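Greifer vergleichen in der Werkstatt: was sich bei uns bewährt hat

Wer zwei Greifer oder zwei Kameras gegeneinander testet, braucht vor allem gleiche Bedingungen. Die folgenden Tipps stammen aus der Werkstatt von Lakatos, wo Manikandan Murthy und ich im Oktober verschiedene Finger und Steuerungen ausprobiert haben.

Tisch zuerst abwischen. Schon kleine Krümel stören die Auswertung im Nahbild. Dann die Lampen so stellen, dass die Schatten der Arme weich bleiben. Ganz weg bekommt man sie nicht.

Kabel vor jedem Durchgang prüfen. Am Handgelenk brauchen sie einen Bogen mit genug Spiel, auf der Arbeitsfläche haben sie nichts verloren.
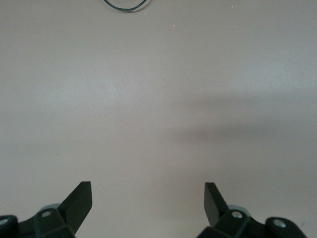
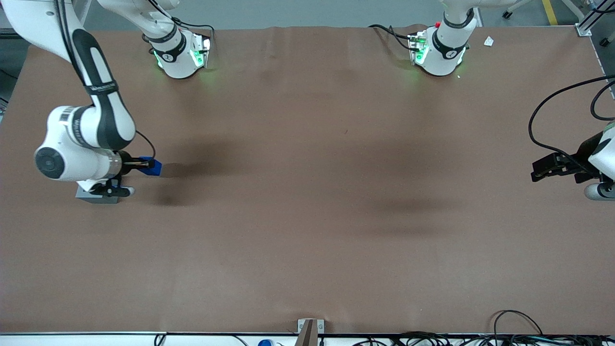 Immer dasselbe Teil greifen lassen und die Startposition mit Bleistift anzeichnen. Wir haben 217 Griffe pro Fingerpaar protokolliert, geplant waren 1.000. Für eine erste Entscheidung hat es gereicht.

Schrauben an den Fingern nach jedem Umbau nachziehen - von Hand, ohne Akkuschrauber. Ein lockerer Finger sieht im Protokoll aus wie ein Fehler der Steuerung.

Nahkamera und feste Kamera gleichzeitig mitlaufen lassen. Die Nahkamera zeigt den Abstand der Fingerspitzen, die feste Kamera den Weg der Arme. Beide Uhren vorher abgleichen.

Nie zwei Dinge auf einmal ändern. Neue Finger und neue Steuerung am selben Nachmittag ergeben Zahlen, mit denen man nichts anfangen kann.

Lajos Oláh, 04.02.2020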